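4.2 Budget for the second phase

Our department gave us 4000 pounds for the whole year. In the first phase we spent most of our time comparing hands, because the hand is the most expensive part. Walport offered a lower price, but the delivery was 11 weeks and spare fingers were sold only as a full set. Jomarier sells each finger separately, so we have chosen this supplier for the spare parts.

The smaller items were easy to forget. Cables, adapters and power strips cost 573 pounds together, and the cardboard trays from Hendricks were 29 pounds. We recommend that the next group puts these in the plan before June.

The tests are done at the desks, with the hand beside the divider tray and the laptop kept close.

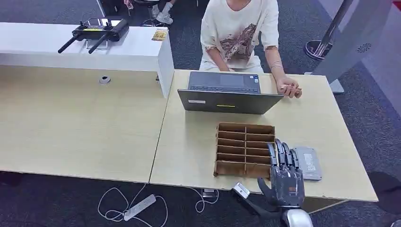
4.3 Items not yet ordered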